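Die Zahlen um halb drei

Kurzgeschichte
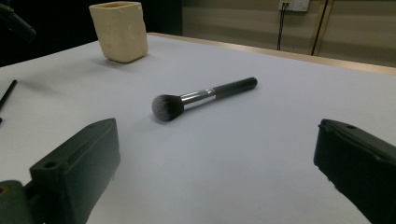 Um halb drei sollten die neuen Arbeitsmarktzahlen kommen, und Randi Rustad hatte seit dem Mittag nichts gegessen. Sie hielt 558 Aktien von Prodik, gekauft im Januar, als ihr Kollege Zamani meinte, die Firma sei viel zu billig. Prodik lebte von dem, was Menschen sich gönnen, wenn sie eine Stelle haben: Cremes, Puder, Pinsel. Sie dachte an so einen Pinsel mit langem schwarzem Griff und silberner Hülse, die Haare unten dunkel und an den Spitzen fast silbern, und fragte sich, wer ihn noch kauft, wenn in Rirkville das Werk schließt.

Zamani rief um zwei Uhr zwanzig an.

»Bist du noch drin?«, fragte er.

»Mit allem.«

»Ich bin gestern ausgestiegen. Ich wollte es dir sagen, aber du warst in der Besprechung.«

Randi sah auf das Telefon, als könnte sie darin sein Gesicht finden. Die Besprechung hatte zwanzig Minuten gedauert. Der Tag hatte danach noch viele Stunden gehabt.

»Und warum bist du ausgestiegen?«

»Engström hat die Prognose gesenkt. Sie erwarten 414 neue Stellen im ganzen Bezirk. Letztes Mal waren es 585.«

Sie legte auf, ohne sich zu verabschieden. Das tat sie sonst nie. Ihr Vater hatte sein ganzes Leben auf dem Sparbuch gespart und jeden Abend den Wetterbericht gehört, obwohl er kein Bauer war. Er sagte, man schläft besser, wenn man weiß, was kommt. Jetzt verstand sie ihn ein wenig, und es ärgerte sie.

Um halb drei lud die Seite nicht. Sie drückte noch einmal. In der Küche tropfte der Wasserhahn, und unten auf der Straße suchte jemand sehr lange einen Parkplatz.

Dann stand die Zahl da: 2164.

Sie las sie dreimal und suchte das fehlende Komma. Der Kurs machte zuerst gar nichts. Dann sprang er nach oben, fiel zurück und stieg wieder, langsamer diesmal, wie jemand, der auf der Treppe einen Schlüssel sucht.

Das Telefon klingelte. Zamani. Sie ließ es klingeln und stellte Wasser auf den Herd — für Nudeln, sie hatte plötzlich großen Hunger. Beim siebten Klingeln nahm sie ab.

»Hast du verkauft?«, fragte er.

»Ich koche«, sagte Randi.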